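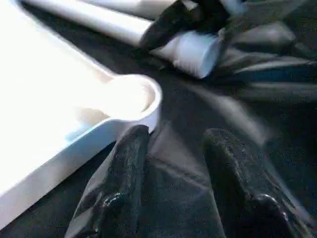 Looking After a Bench Arm and Its Wrist Camera
Workshop Tips – by Smaranda Marinescu
Last updated October 3, 2019

These are the notes I keep for the small two-finger arm in my workshop at Oneck. It sorts, picks up and puts down light household things, and it runs most afternoons. The arm came secondhand from a shop in Asstead that was closing, with no manual worth the name, so most of what follows I worked out on the bench. If yours is a different make, the screws will be in other places but the chores will be much the same.

Before you start

Park the arm, switch off at the wall and wait for the fan to stop. Joints without brakes will sag when the power goes, so put a folded towel under the wrist first. Take off rings and watches. Keep a shallow dish for screws and a strip of masking tape to hold the odd ones.

Tools I use: a 2 mm hex key, a small Phillips screwdriver, a soft toothbrush, lint-free wipes, rubbing alcohol, a rubber bulb blower and a lamp you can move.

Cleaning the fingers

Rubbery fingers pick up dust the way tape does, and a dusty finger slips on smooth plastic. Brush first, wipe second. Put a little alcohol on the wipe, never straight on the finger, and work from the base to the tip. Let them dry fully before you grip anything. Light scuffs do no harm. If you can catch a fingernail in a groove, or the rubber has started to lift at the tip, change the pad.

Don't use dish soap. It leaves a film that you can't see, and you will spend an evening adjusting the grip force for no reason. I did this in January and ended up taking the whole gripper apart.

Changing the pads

Old pads peel off more easily after a minute with a hair dryer on low. Scrape the glue away with a plastic card. A knife will mark the finger underneath and the new pad will sit crooked.

Press each new pad on from the middle outward, then close the gripper on a flat piece of scrap wood and leave it for 13 hours. I do it last thing in the evening. Change both pads together, even if only one is worn. A new pad is thicker than an old one and the grip will pull to one side.

The cloth on the bench

I lay dark cloth over the work surface. It stops things rolling and it cuts down the shine. It also creeps. Every time a finger brushes it, a fold gets pushed along, and after an hour the fold is tall enough to catch.

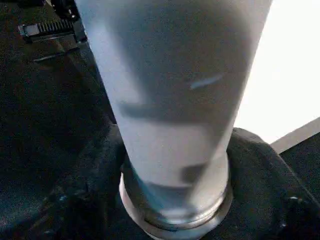
With tall things, leave slack cloth at the bottom if you like, but press the folds down well clear of where the fingers close. A fingertip that goes in low will take a pinch of cloth along with whatever it is lifting. When that happens, stop the arm, open the gripper by hand control and pull the cloth free. Don't let it try again on its own – the second try usually drags everything off the bench.

Wash the cloth when it goes gray. Shake it outside first. Lint ends up on the camera sooner or later, and from there into the joints.

Lighting

Most of the bad grips I have had were bad lighting. A camera that close to its work copes poorly with a bright patch on one side and deep shadow on the other. White plastic bleaches out and the rim disappears. Frosted things are worse, because the edge glows and the camera puts it in the wrong place.

Move the lamp before you touch any settings. Point it at the wall or the ceiling and let the light come back softer. I use an old Nørgaard desk lamp with baking parchment clipped over the shade, well away from the bulb, and only with an LED bulb. If you work near a window, draw the blind. Daylight shifts all afternoon and your settings will drift with it.

Cleaning the camera

Blow first, wipe after. A grain of grit under a wipe will scratch the cover. Use the rubber bulb for this and leave canned air alone, which spits if you tilt it. Then take one clean wipe, barely damp, and go once across. Turn the wipe over and go once more.

Check the bracket while you are there. Mine has two small screws that back out over time. If the fingers seem to have moved in the picture since last week, it is more likely that the camera has. Tighten, then add a dot of nail varnish across each screw head and the bracket. A broken line of varnish tells you at a glance that a screw has turned.

Setting the camera again

You need to do this after any knock, and after the bracket has been off.

1. Tape a sheet of squared paper flat to the bench, with the cloth out of the way.
2. Bring the gripper down until the tips are 10 mm above the paper.
3. Close the fingers and mark with a pencil where they meet.
4. Raise the arm and compare the mark with the position on the screen.
5. Loosen the bracket, correct it and tighten one screw at a time, a little each.
6. Repeat until the mark and the screen agree to within a square.

Allow 7 minutes for it once you have had some practice. The first time will take you most of an hour.

Trying it out afterward

Start with something that doesn't matter. Empty cardboard boxes are good, as they are light and crush before anything else breaks.
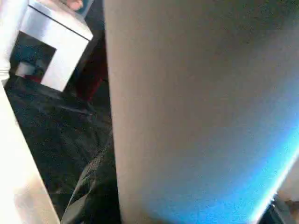

Go at a quarter speed and keep one hand near the stop button. Keep the other hand out of the space between the fingers, even when the arm looks parked. If you need to straighten something on the bench, stop the arm, straighten it, step back and start again.

Listen as well. A gripper in good order makes one even sound as it closes. A click partway usually means grit in the slide, and a rising whine means it is squeezing too hard. Turn the force down a step and try once more.

Cables

Run the camera cable loosely along the arm and tie it just behind each joint, never on the joint itself. Leave enough slack to turn the wrist all the way in both directions. Velcro ties are better than zip ties, which cut in. The picture dropping out at one wrist angle is nearly always the cable. I get replacements from Hallthorpe and keep one spare in the drawer.

How often

Wipe fingers: every day it runs
Blow off camera: every day it runs
Check bracket screws: every seven days
Wash the cloth: when it needs it
Camera setup: after any knock
New pads: when worn, both together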